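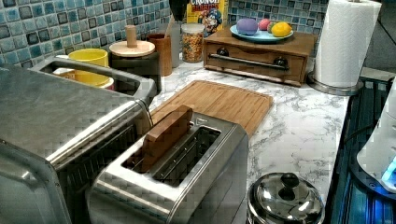 How to compare two policies fairly when the toaster task only sometimes works?

Posted by Hajnalka Szekeres in Robot Learning, Monday, October 14, 2024

Good day to all. I am writing the evaluation chapter of my thesis and I have a doubt about the method, so I would be thankful for an opinion from somebody who has done this before.

The task is simple to say. The arm must take the slice out of the toaster and lay it on the cutting board. I collected 281 demonstrations by teleoperation and trained two policies on the same data. The first one, which we call Zarnum in our group, receives the images from the fixed camera and also from the wrist camera. The second receives only the fixed camera. Everything else in the training is the same, also the seed.

With Zarnum I made 67 trials and it succeeded in 38 of them. The second policy was worse, but I had less time with it and I stopped earlier, when I thought that the result was already clear. My supervisor does not agree that it is clear.

The most difficult part for both policies is the approach from above. The fingers have to come down on the two sides of a thin slice, and a small error to the side makes them land on the metal of the toaster. 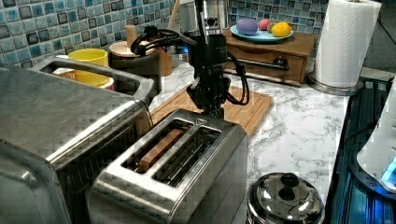 When this happens, the policy sometimes goes up and tries again, and on the second or third attempt it can take the slice. I counted this as a success if it was inside the time limit. But there are also trials where the slice is lifted well and then it falls before the board, and I counted these as failures, the same as a trial where the gripper never touched anything. I feel that this loses information.

So I have these doubts. Is it acceptable to give half a point for a lifted slice? Must I have the same number of trials for both policies? And I moved the toaster a little by hand between the trials, without marks on the counter. Is this a serious problem, or can I write only "randomized position"?

I should also say that the toaster oven and the other things stayed on the counter during all trials, because I want to say something about a normal kitchen and not a clean table.

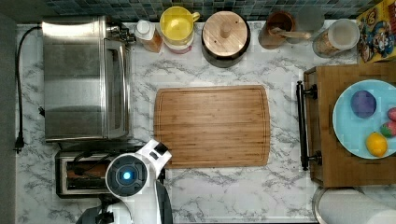
Divya Lobo

Please do not stop early because the result looks clear to you. This is the biggest problem in what you wrote, bigger than the half points. If you stop when you like the difference, the difference will be too large on average. Decide the number of trials before you begin, the same for both policies, and write it down somewhere with a date.

For the positions, I would repeat the evaluation with fixed ones. Put small pieces of tape on the counter, or save an image of each start and overlay it on the live camera when you place the toaster. Then each policy sees each start, and you can compare them in pairs. You look at the starts where one succeeded and the other failed, and McNemar's test is made for exactly this. Change the order of the policies too. If you run all of one policy in April and all of the other one later, you are also comparing the light in the room and how much the camera mount has moved.

About half a point: I would not do it. Half of what? Report the stages separately. Reached the slice, grasped it, lifted it free, put it on the board. The reader can then see where each policy loses. And keep the full success as your main number, with a confidence interval.

Retries are fine as successes if the rule was there before the trials. I would report the number of attempts in another column.

One more thing, the same seed for training does not help so much. Two trainings of the same policy with different seeds can differ more than your two policies do. If you have the compute, train each one several times.

Edit Katona

just say randomized, everybody writes it. reviewers never ask

Nyokabi Rashidi

I don't agree with the answer over mine. I was asked about it, and I had to repeat a full evaluation because I could not say from which area the positions came. At the minimum give the size of the area and who placed the object. It is better if the person who places it does not know which policy will run next.

For the rest I would follow Divya. I only add that you should keep the videos of all the trials and let a second person score them. In my case we disagreed mostly about slices that were half on the board, and we had to write a rule for it.

Hajnalka Szekeres

Thank you very much, this is clear. I will repeat both with tape marks and the stages in a table. The old trials I will move to the appendix as a pilot. For the seeds I have to ask how many hours I can still get on the cluster.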